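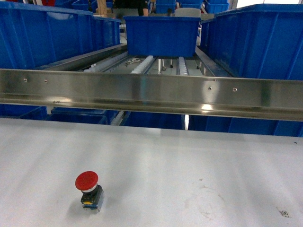

**Station walkdown, packing line B, Edthorpe** - October
Checked by: Tahmineh Jafarzadeh
Sheet 9 of 20

Same sheet as last quarter, same arguments. Comments are mine. "OK" means I tried it or put a hand on it. Anything I was only told about is marked "told".

### Work surface

- [x] Top level and firm. Leaned on both front corners.
- [ ] Top clean. Smudges, scuffs and dark specks. The cleaning log says wiped at the start of shift. I would like to know with what.
- [x] Label sticker in the corner stuck down. It sits crooked, but the corners are flat. Leave it.

### Emergency stop

- [x] Red button within reach, nothing piled around it
- [x] Button latches when pressed, needs a reset to release
- [ ] Line stops when pressed. Told. The shift lead did not want to lose the run, so I have a promise and no test. Stays open until I see it stop.
- [ ] Button fixed in place. Cairns quoted for a bracket in the spring and the quote is still sitting there. I don't accept "it's never moved" as a fixing.

### Steel rail

- [x] Screws on the front face tight, checked with a driver
- [x] No burrs along the lower edge (glove test)
- [ ] Rail level. Looks to me like it drops toward the right. Trendesard say it is within tolerance but have not said what the tolerance is. Put a level on it and write the number down.

### Blue bins and rollers

- [x] Rims free of cracks on the bins I could reach
- [ ] Lower row clear of the rail. The gap is narrow and fingers will go in it, whatever the training sheet says.
- [ ] Rollers turn freely. Told. Could not get at them with bins in place.
- [ ] Bin load under limit. The card says 300 but gives no unit. Pounds? Items? Replace the card.

### Paperwork

- [x] Work order 2707 raised for the bracket and the level check
- [ ] Husulance want this sheet signed as a pass. It has open boxes on it, so no - they can have it when the stop test is done.

Next check: before the night shift takes over, stop test first.

T. Jafarzadeh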